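Catégorie : Manuels et supports de cours > Automatique et robotique

Chapitre 6
Les tâches ménagères et d'atelier : état de la question

Objectifs du chapitre

Au terme de ce chapitre, l'étudiant sera en mesure de distinguer une tâche répétitive d'une tâche variable, d'expliquer pourquoi la manipulation des matériaux souples demeure difficile et de lire avec prudence un taux de réussite annoncé par un fabricant ou par un laboratoire.

6.1 Une question mal posée

On demande souvent si les machines savent aujourd'hui plier le linge, débarrasser une table ou ranger un établi. La question appelle rarement une réponse par oui ou par non. Un même bras peut exécuter une opération pendant une journée entière dans une cellule fermée et échouer dès la première tentative lorsque l'éclairage change ou que l'objet est présenté à l'envers. Le lave-linge est une machine, et il accomplit depuis longtemps une tâche domestique pénible ; il le fait dans un tambour, à l'abri du reste de la maison, et quelqu'un doit encore trier, charger, étendre et plier.

L'industrie a connu le même partage. Le soudage par points et la palettisation de cartons identiques ont été automatisés tôt. L'assemblage de faisceaux de câbles, la couture et l'emballage d'articles dépareillés occupent toujours un grand nombre d'opérateurs. Dans les deux cas, la ligne de partage tient moins à la force ou à la vitesse requises qu'à la variété des situations que la machine doit reconnaître.

6.2 Tâches rigides, tâches souples

Un objet rigide possède une forme que l'on peut décrire une fois pour toutes. Sa position et son orientation dans l'espace se résument à 6 paramètres, et la saisie se calcule à partir d'un modèle. Un torchon, un sac ou un vêtement ne se laisse pas décrire de cette manière. Chaque contact en modifie la forme, une partie de la surface reste cachée sous les plis, et deux essais commencés dans des conditions voisines peuvent aboutir à des configurations très différentes.

La préhension d'un tissu pose en outre un problème d'observation. Lorsque la caméra est fixée au poignet, les doigts de la pince occupent une part importante de l'image au moment où l'information serait la plus utile, et les ombres portées se confondent aisément avec les plis. Le choix du point de saisie – un coin, un ourlet, le sommet d'un pli – se fait donc sur des indices partiels.
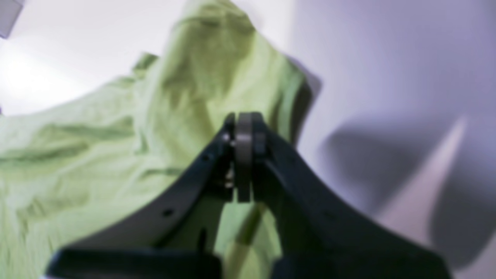

6.3 Ce que mesure un taux de réussite

Dans l'étude de cas qui accompagne ce chapitre, Ruth Ñahui et Nilton Taipe examinent deux séries d'essais menées à l'atelier de Badov. La première porte sur la dépose de pièces moulées dans un bac : 99 réussites sur 100 essais. La seconde porte sur le pliage de serviettes de tailles diverses, et les auteurs y retiennent trois critères distincts, à savoir la saisie, le dépliage complet et l'alignement des bords. Une saisie correcte suivie d'un pliage de travers y est comptée comme un échec.

Le lecteur vérifiera toujours la définition retenue. Il convient de savoir si un opérateur remettait l'objet en place entre les essais, si les reprises étaient autorisées et si les articles avaient déjà servi à la mise au point du système. Un taux élevé obtenu sur un seul modèle de serviette renseigne peu sur le contenu d'une corbeille familiale. Le temps d'exécution doit également figurer au tableau – il est parfois omis dans les démonstrations filmées.

6.4 Organisation du chapitre

La section 6.5 traite de la perception des surfaces déformables. La section 6.6 compare les pinces à doigts et les préhenseurs à aspiration. Les sections suivantes abordent l'apprentissage par démonstration, puis le coût de la supervision humaine. Les exercices supposent acquises les notions de cinématique du chapitre précédent.

Dans la même rubrique
– Jairo Giraldo, Préhenseurs et outillage : notes de laboratoire
– Sheyla Cabrera, La cellule Stiler : étude d'implantation
– Gervásio Honorato, Sécurité des postes partagés
– Glossaire de la manipulation robotique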